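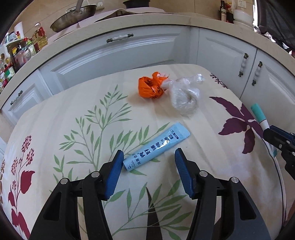
Skurnetia Opens Sign-Ups for January Kitchen Table Clear-Out

Free household program asks residents to sort one table a day and learn what belongs in the trash

KASSA, January 13, 2021 – Skurnetia, the household services association serving the Kassa and Gidel districts, today opened registration for its January Kitchen Table Clear-Out. The program is free of charge and open to every household in the two districts, including renters and people living in shared apartments.

The Clear-Out deals with one part of the home only: the kitchen table and whatever has collected on it. Participating households receive a printed guide, a set of sorting labels and access to a telephone advice line. They are asked to clear the table once a day, place the trash in a bin set beside it, and return everything else to its proper place before the next meal.

"Most families who call us want to start with the garage or the attic," said Aurora Quintela, director of Skurnetia. "We ask them to begin with the table. It is used every day, and a tube, a marker and two tied-up bags are enough to take away the space where a child does homework. It can be cleared in a few minutes, and people feel the difference at dinner."

The program follows a trial held last year in the Gidel district, in which 204 households took part. Of these, 162 completed all of the daily sheets. Skurnetia has prepared places for 986 households this January, with 462 reserved for residents of Kassa who have not taken part in an association program before.

How the program works

Each household chooses its own starting day and continues for two weeks. The guide divides the contents of a kitchen table into four groups: things that are used at the table, things that belong in another room, things that can be recycled locally, and trash. Small packaging is treated in a separate chapter. Trial participants reported that wrappers, empty tubes and knotted plastic bags were the items most often left lying from one day to the next.

Participants are advised to bring the bin to the table during sorting and to leave it uncovered until the work is finished. Tied bags should be opened and checked before they are thrown away. In the trial, households found keys, receipts and, in one case, a hearing aid battery pack inside bags that had been set aside as trash.

Squeeze tubes are to be checked for remaining contents. Markers and pens should be tested on scrap paper and, if they still write, returned to a drawer or cup. Dried-out markers go in the trash in both districts, as the local recycling center does not accept them.

The guide also gives a page to tablecloths. Patterned cloths hide small scraps well, and participants are asked to lift the cloth at the corners at the end of each session, shake it out, and lay it flat again.

"The cloth page was added at the request of our trial households," said Yeshi Mekonnen, who wrote the guide. "Many of them keep a flowered cloth on the table all year. They told us that they would wipe around things instead of moving them, and that the pattern made it easy not to notice. We have kept the instructions short so that they can be followed with one hand full."

Bins and placement

Skurnetia does not require participants to buy anything. Any open bin that can stand on the floor near the table is suitable. The association recommends a round bin without a lid for households with little floor space – it can be moved close to a table corner and turned without catching on cabinet doors.

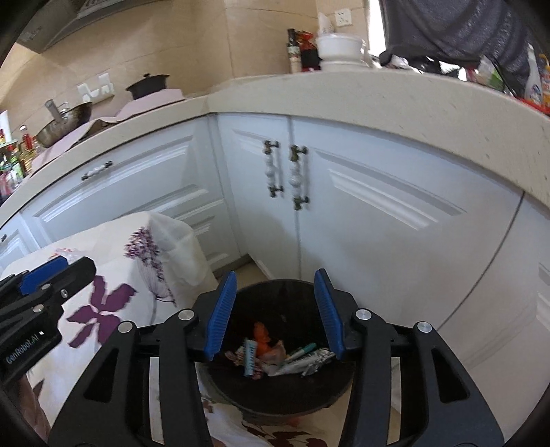 Wrappers and other small trash in a round bin beside the kitchen table.

A limited supply of 50 bins has been donated by Berkard, a housewares distributor based in Gidel, and will be given to households that request one when they register. Bins will be assigned in order of registration.

"Our part in this is modest," said Arnar Ravn, general manager of Berkard. "We had the stock, and Skurnetia had the list of people who could use it. Our drivers will deliver in both districts during the second half of January."

Support for participants

The advice line will be staffed on weekday afternoons for as long as the program runs. Callers may ask about particular items, request a large-print guide, or arrange a home visit if they have difficulty lifting or bending. Visits are limited to one hour and cover the table and the floor beneath it. Cabinets, counters and other rooms are outside the program.

Home visits will be coordinated by Paraskevi Panagiotou from the association's Kassa office. Staff will wear face coverings and will ask that windows be opened before they arrive. Households that prefer not to receive visitors may be guided by telephone.

Registration

Residents may register by telephone, by mail or at the front desk of either district office. Applicants should state the number of people in the household and whether a bin is needed. Guides will be mailed within five working days of registration. Registration closes when all places have been filled.

About Skurnetia

Skurnetia is a membership association offering household advice, repair referrals and home organization programs to residents of Kassa and Gidel. It is funded by member dues and district grants.

Press contact

Mahlet Adugna
Communications Office, Skurnetia
Kassa District Office, second floor
Printed copies of the guide are available to the press on request.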